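Packing table: cases, trays and the December orders

The December orders are open, and the packing table at Ukwood is in use every morning until the last collection. A few things have changed since last year, mostly to do with the black cases and where they go. Please read this before your first session, even if you have packed with us before.
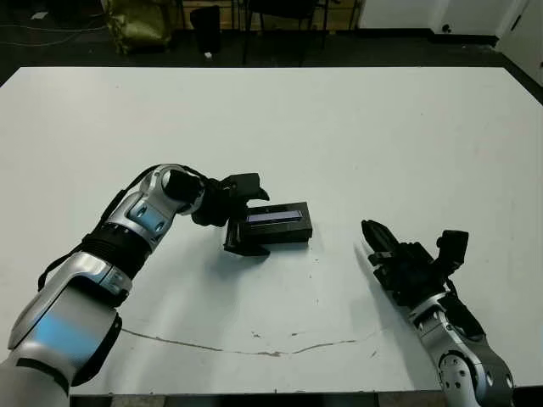
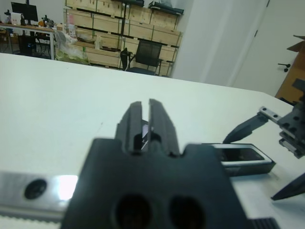
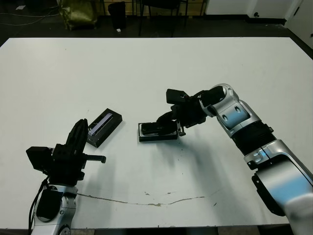

On the table at Ukwood. The purplish strip on top of the case shows in the first and third pictures, and the flat black tray is near the middle of the table in the third.

Cases

The black cases are the same pattern we had last winter. Put them down flat with the strip facing up. Last year a good many were stacked on their sides and the tops got rubbed, and 20 had to be wiped and sorted again before they could go out. A soft dry cloth is enough for finger marks. Please don't use the spray from the kitchen, as it leaves streaks on anything glossy.

Check both ends before you pass a case along. If a corner is chipped or the strip has slipped, put the case in the returns carton under the window. It goes back to Dernik at the end of the month and they credit us for it, but only if the slip is filled in. Leonor Sampaio has the pad of slips. She would like the order number written in full, please, and not just the last few digits.

Trays

The flat trays stay on the table. They are for setting things out while you work and they don't get packed. Two went out with orders last year and we never got them back. They are black and shallow and from a distance look a lot like the cases, so have a second look before you close a carton. Hanane Tazi has asked Luturach for the same tray in another colour and is waiting for a price.

Leave some table showing between the case and the tray. When they are pushed up against each other people pick up both.

The table

Several of you have mentioned the surface. The long wavy line running across the table is known about, as are the small chips along it. The table is steady and there is no plan to replace it before the spring. Do slide paper and tissue over the line carefully, as thin sheets can catch, and don't write on tissue there. The scuffs and small marks will not come off and have had plenty of scrubbing already.

The floor on the far side gets dusty very quickly. Anything that drops should be wiped before it goes back on the table. The broom now hangs by the side door.

Orders so far

There are 57 orders on the sheet as this goes out. Local ones are collected from us and the rest go with Duman, whose van comes at half past three. Cartons need to be taped, labelled and by the door at three. If you are still filling one at that point, leave it for the next day. Please don't hold the driver up, he has other calls to make.

Each carton takes 20 cases laid flat, with a sheet of tissue between the layers. Smaller orders go in the padded envelopes on the lower shelf. We are short of the large envelopes and more are on the way. Until they arrive, use a half carton and fold the top down.

Label on the long side, please. Duman's people have asked for this again.

Sessions

Mornings start at nine and we stop at half past twelve. The afternoon is for labels and loading only. The list is pinned up beside the sink and there are gaps in the second half of the month, mainly for taping and checking. If you can only do an hour that is still useful, put your name down with the time you can come.

Questions about orders go to Hanane, and anything about returns or missing stock goes to Leonor. Both are in most mornings. The office phone is not always answered while packing is going on, so leave a message.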